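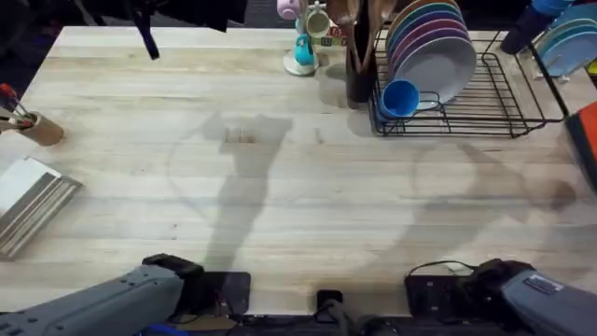
Cell 2, dish handling: notes for 3rd September

Plates in the rack, mugs on the tree, both arms parked at the near edge. Same layout as the June trials except for the mug tree, which Niloufar Nikzad wanted nearer the utensils.

Ran 201 picks before lunch. 5 faults, all on mugs, none on plates. In four of them the handle had turned toward the post and the gripper closed on the rim. The fifth was a timeout, cause not found. Log saved under Clusholm, morning set.

Overhead lighting still throws arm shadows across the middle of the table. Detection threshold left alone for now. Bijan Alipour to try a diffuser before we touch the software.

Staffing

The Isitz kitchen currently has two people on unloading and racking for the whole shift. With the cell running, the plan is one person on loading and exceptions, the other moved to prep. Went over this with both crews. Points raised:

- Exceptions come in bunches. Whoever is on the cell gets nothing for 30 minutes, then three stops in a row. Harder to plan a break around than steady racking.
- Wrists and shoulders better after the June weeks, by their own account. Feet the same.
- The late crew was not shown how to clear a stop and had been waiting for one of us. Our omission.
- Pay grade for the cell position is undecided. Passed to Ebrahimi, no answer yet.

Mean time to clear a stop was 58 seconds with an operator who had done the walkthrough. No figure for untrained staff.

The Flovex scheduling screen shows cell stops as operator idle time. This is wrong and people have noticed. Asked for a separate code. Until it exists, write stops on the paper sheet and initial them.

To do

Bijan: diffuser, repeat the mug set with handles turned outward.
Niloufar: walkthrough for the late crew, one page, large print.
Me: timeout fault, chase the pay question.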